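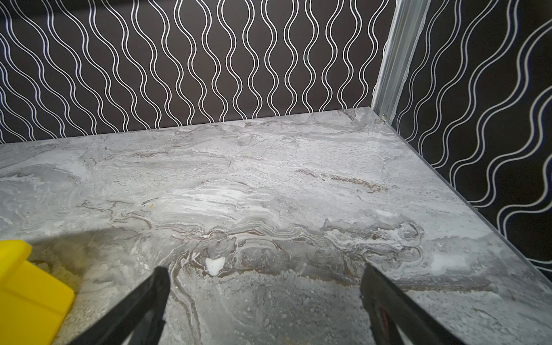 Irnthorpe Playhouse Community Board > Shows and Seasons > Should we keep the talkbacks?

Started by balcony_left, May 5, 2022

Hi everybody. I've been a subscriber for a good long while (since the old seats, if anyone remembers what those did to your back) and I wanted to bring something up before the new season brochure goes to the printer. The talkbacks after the second-weekend shows. Do we still want them every time?

I love this theater dearly, and I loved a lot of the talkbacks too. The one after the Arellano play last spring kept me thinking for a week, when the young man who played the brother told us how he'd learned to do that long telephone speech with no one on the other end. But the last few have drifted. Somebody asks how they learn all those lines, somebody else tells us about a production they saw in Chicago, and by then it's late and the actors are still in their makeup looking like they'd give anything for a sandwich. I'd rather have two really good ones a season than one for every show. What do the rest of you think?

Re: Should we keep the talkbacks?
posted by marjoram

Oh, please don't take away my talkbacks! I know exactly the question you mean and I'm sorry to say I may have asked it once, years back, when I was new here and didn't know a soul. That's sort of my point, though. I came to my first show by myself, and the talkback was where I got to chatting with the couple next to me, and we've had dinner before opening night ever since. If it had been a straight curtain call and out to the parking lot I don't know that I'd have come back.

Re: Should we keep the talkbacks?
posted by stagedoor_dan

I've acted in a few of these, so a word from the other side. Most of us like doing them. What wears you down is having one after a two-show day. For Kilo we did the matinee, then the evening, then 40 minutes of questions, and I had work the next morning. If they moved it to after the matinee I'd be happy as a clam and I bet more folks would stay.

And for what it's worth, I don't mind the lines question. My answer is that I record the other parts on my phone and do them in the car.

Re: Should we keep the talkbacks?
posted by Row_G

I'm going to disagree with nearly everyone, and I hope you'll all still say hello to me at intermission. I don't want a talkback at all. When a play ends I want to walk out with it still in my ears. After Jolik I sat there with tears running down my face, and before I could find a tissue the house lights were up and two folding chairs were being dragged across the stage. It broke the spell. I know you're allowed to leave, but from the middle of a row you have to climb over people, and then you feel rude.

Re: Should we keep the talkbacks?
posted by marjoram

Row_G, I'll always say hello to you! I hadn't thought about the chairs, and you're right, they do come out awfully fast. Would a ten-minute break help? People who want to go could go, and the rest of us could get a cookie.

Re: Should we keep the talkbacks?
posted by balcony_left

A break would help a lot. I'd also love it if whoever leads the talk came with a few real questions to get things going. Yu-ting Shih did that when she directed here. She'd ask us something first, like which character we'd have left the party with, and off we'd go. I still don't agree that we need one for every show, Dan, even after a matinee. The farce in August doesn't need discussing. I laughed, I went home, I slept well.

Re: Should we keep the talkbacks?
posted by stagedoor_dan

Now there I'll fight you. Farce is the hardest thing we do, and I could talk about those doors all night long. We rehearsed the second act bit with the tray until I was saying the cues in my sleep. I'd much sooner hear questions about that than about what the ending of a serious play "means," which the cast usually can't agree on anyway.

Re: Should we keep the talkbacks?
posted by Row_G

All right, I might stay for the doors.

Re: Should we keep the talkbacks?
posted by pattiw49

Just catching up on all this. Does anyone know if the matinees are still at 2? My sister is coming with me this year and she doesn't like to drive home in the dark.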